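Give the loading bays back to the people who load

By Mercy Mohamedi 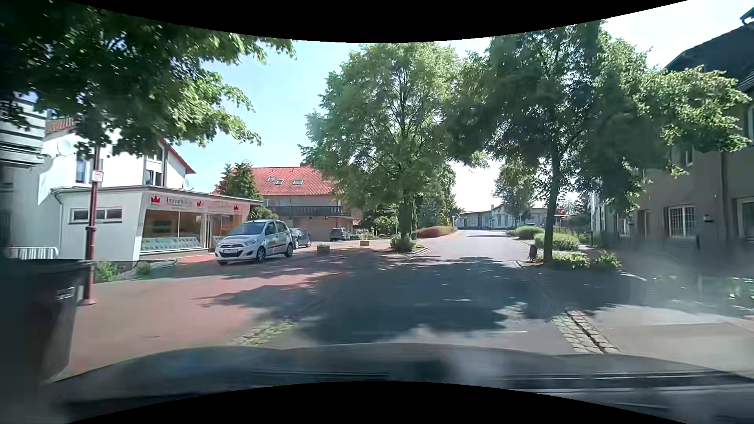 A street with trees, a lamp post and a waste bin, seen from a car.

Calwood council wants to take out the last of the loading bays on the shopping streets and turn them into seating. The consultation closes in December. I have read the plan twice and I think it is a mistake, and I say that as someone who likes sitting down outside with a cup of tea as much as anyone.

I ran a fabric shop in the town for nine years. Cloth is heavy. A roll of curtain lining weighs more than most people would guess, and it comes in a van, and the van has to stop somewhere. When I opened there were two bays within sight of my door. When I closed there was one, and it was usually full of parked cars whose owners had gone to the bank.

The plan says deliveries can be made before nine in the morning. That suits a supermarket with a night team. It does not suit Emmanuel Rotich, who sells and repairs sewing machines two doors up from my old place and opens at ten. He works alone. If a driver comes at half past seven he has to be there at half past seven, and then he has a working day of eleven hours. He told me he has worked out the cost of paying someone to take in his stock, and it comes to £131 a week. He cannot find that money, and the council has not offered it.

The other suggestion is a shared depot on the Skorumo estate, out past the ring road, with goods brought in by cargo bike. I have nothing against cargo bikes. They are good for bread and flowers and parcels. I would like to see one carry a treadle base. The depot has no opening date and no agreed site, yet the bays would go in the spring whatever happens. It makes more sense to build the depot first and see who uses it.

There is a fair argument on the other side, and Peninah Bakilana has made it well in her letters to this site. She points out that vans block the view for people crossing, that engines are left running, and that a street given over to vehicles is not a pleasant place to bring a pushchair. She is right about the engines. The rule against idling already exists and is hardly ever enforced. I would be glad to see wardens hand out more fines for it. But a van with its engine off, in a marked bay, for fifteen minutes, does very little harm to anyone. The same van driving in circles looking for a gap does a good deal more, and that is what we will get.

The council's own survey is quoted a lot. It had 606 replies, and 215 of them asked for more places to sit. That is a real wish and it should be met. The survey did not ask whether people would give up the bays for it. It did not ask traders anything separately, so a café owner and a passing visitor were put in the same pile. There are wide stretches of pavement by the library and outside the old post office where benches could go tomorrow without moving a single van.

Older customers come into this as well. My neighbour Mwanahawa Masanja is 68 and has a bad hip. Her son drives her in, stops in the bay, helps her to the chemist's door and goes off to park. Strictly speaking he should not do that, and a sensible scheme would allow it. Under the new plan the nearest place to stop is the car park behind the Ventura building, which is up a slope and has a ticket machine that takes only cards.

I would ask for three changes. Keep one bay on every block, with a time limit of twenty minutes, and check it. Let people who are dropping off someone who can't walk far use it on the same terms. Put the new seats where the pavement is already wide. None of this is expensive, and most of it could be done with paint and a few signs.

Small shops are often praised in council papers. Ours is full of phrases about independent traders and the character of the town. The independent traders I know would settle for somewhere to unload. Two of them have told me they will not renew their leases if the plan goes through as it stands, and I don't think either was saying it for effect.

Replies to the consultation can be handed in at the library desk or posted to the town hall.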